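Mosstead Community Garden
Minutes of the winter planning meeting, 2023-01-28

Opening
The meeting opened with a full room and plenty of tea. The minutes of the last meeting were approved with one fix: the leaky tap is the one by the Gumance Lane gate, and the tap by the compost bays is fine.

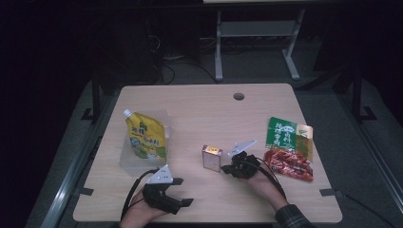 Minutes taken by the garden secretary

Seed order
What a list this year! We agreed to spend up to $200 on seed, with the beans and squash bought in bulk and split into envelopes at the spring work day. Members who want the purple carrots again (lots of hands went up) should add their plot number to the sheet in the shed by the end of the month.

Plots
All 22 plots are taken, and there is a waiting list. It was suggested that the two big corner plots be halved when they next come free. Agreed. Plot fees stay as they are.

Raised beds
Pledwood has quoted for boards for 11 new beds, delivered in April. The quote is good for a month. Members loved the idea of making two of the beds waist high so that people who can't kneel can garden too, and we voted to go ahead. 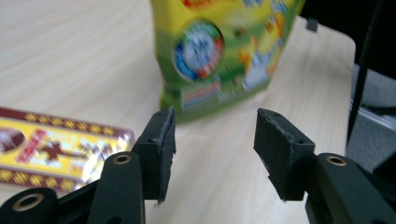 The old beds along the fence will be taken apart first, and any sound boards will go toward the compost bays. Please bring a drill if you own one, plus gloves.

Water
The Mrema Street side still has just one hose for eight plots. We approved $100 for a second hose and a splitter. Watering before nine in the morning was encouraged again.

Open day
Yes, we're doing it again! Seedling swap, soup and the scarecrow contest are all back. The date is still to be set and will go up on the gate.

Any other business
The shed key is missing. Please check your coat pockets.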